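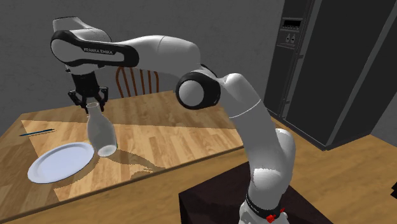 I did not plan to write again about the evening shows, but two friends sent me the same clip in November and asked what I think. So I will try.

The show is Koltcombe Late. Maybe you know it, maybe not, it is on a small channel and starts at 11:30 at night. The guest was the comedian who became famous with her short kitchen videos, and she told a long story about her landlord and a parrot. The audience laughed very much. I laughed too. The next morning some people wrote that this story belongs to Banafsheh Hassanpour, who performed it for 2 years in the back room of a bar called Lebrun, in front of maybe thirty people each time.

I have been in that room. I heard the parrot story there, and I can say that it is the same one. The order is the same, the landlord has the same cough, and even the pause before the last line is there. Only the city is different.

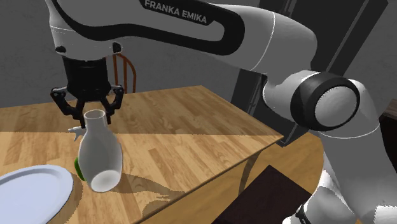
What made me sad was the answer of the show. They posted 26 words on their page, I copied them into a document and the computer told me the number. They said that comedy is "a shared language" and that they "admire all voices." Her name was not in it. For a show that has 9 writers in the credits, I expected one sentence with a name.

Hassanpour herself was calmer than me. She wrote that she is glad the story got a big laugh, and that she would like to be paid for it – or at least invited. Then she announced a new date at Lebrun with 200 tickets, in the big hall this time, and they were gone before lunch. I tried from my phone on the bus and did not get one.

My brother says I take this too seriously. He says that jokes always travel, and that our uncle told the same ones at every wedding without asking who made them. This is true, but our uncle did not have a band and a desk, and he was not paid for it.

I will keep watching the show, I think, because the music part is still very good. Last week they had Flitell, who played only one song and it was a slow one with almost no drums. I listened to it again while I was cooking. If somebody knows whether there is a longer recording of it, please write to me in the comments.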